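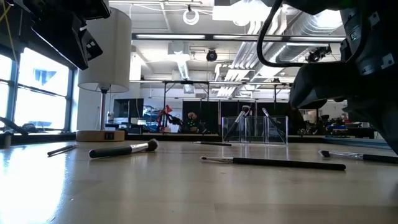 Vanity table, Room 63, brushes and lamp.

Fludell Guest House - Dressing Table and Vanity Safety Check
Checked Sunday, June 13, 2021
Form 2649, kept in the housekeeping binder with the other room forms

Thank you for taking the time with this one. I know the vanity tables come at the end of the round, when everyone's feet hurt and the linen cart is full, but they get more daily use than almost anything else in the rooms, and a careful ten minutes now saves a good deal of fuss in November when we are full again. Mark each line OK, FIX or N/A, and please do write in the comments. I read every one of them, even the ones squeezed up the margin.

1. TABLETOP

1.1 Surface free of splinters, chips and raised edges. OK
Comment: I ran a dry cloth over the whole top and it didn't snag anywhere. The pale wood is holding up very nicely, and I would like to keep it that way, so no abrasive pads, please, however stubborn the foundation marks are.

1.2 Table steady when leaned on from each side. FIX
Comment: A small rock at the back leg, the window side. Felt pad worn through. I have put in a request for the Omden pads, the thicker kind, and folded card under the leg for the time being.

1.3 Finish checked for rings, heat marks and sticky patches. OK
Comment: Best done in the morning with the daylight coming across the table, when every little smear shows itself. In the evening I would have passed things I shouldn't have.

2. TABLE LAMP

2.1 Base sits flat and the lamp does not tip when nudged. OK
Comment: The round wooden base is a good weight for the height of the stem. I nudged it harder than any guest would, I think, and it stayed put.

2.2 Shade straight, secure, and clear of the bulb. OK
Comment: White drum shade, no scorching inside. It had been turned so the seam faced the chair, and I turned it back while I was there.

2.3 Cord undamaged, plug firm in the wall, nothing trailing where feet go. OK
Comment: Cord tucked behind the table with a clip. The clip is one of the old Cardoso ones and they do get brittle, so give it a gentle squeeze each time and replace it if it creaks.

2.4 Lamp clear of sprays, tissues and brushes. FIX
Comment: A thin brush was lying close to the base. No great harm in a brush, but the habit spreads to cotton pads and hairspray, and those I do mind. Leave a hand's width all the way around.

3. BRUSHES AND HOLDER

3.1 Holder free of cracks and sharp edges. OK
Comment: Clear acrylic, divided into compartments. Feel along the top rims with a fingertip, slowly, as a chip in clear plastic is very easy to miss by eye.

3.2 Brushes stored upright when not in use. FIX
Comment: Two standing in the holder and five lying flat on the table. One was right in front of the holder, so near to being put away! They roll, and a brush on the floor is a slip waiting for somebody in socks. Please stand them up, handles down.

3.3 Metal collars tight, no loose bristles. OK
Comment: I tried the fluffy powder brush first, as the big ones usually go before the others. A light twist and a light tug are plenty.

3.4 Brushes washed and dried between guests. OK
Comment: Wash log signed. We are using the Ultent soap now and it rinses out much faster - do still dry them flat on a towel in the linen room, and bring them back to the table only when they are dry right through.

4. FOLLOW-UP

Felt pad, back leg: on order, line 2943 in the supplies book.
Lamp clearance: add to the daily room card.
Brushes upright: add to the daily room card, same line if it fits.
Next full check: November, together with the mirrors and the stools.

Housekeeping office, Fludell Guest House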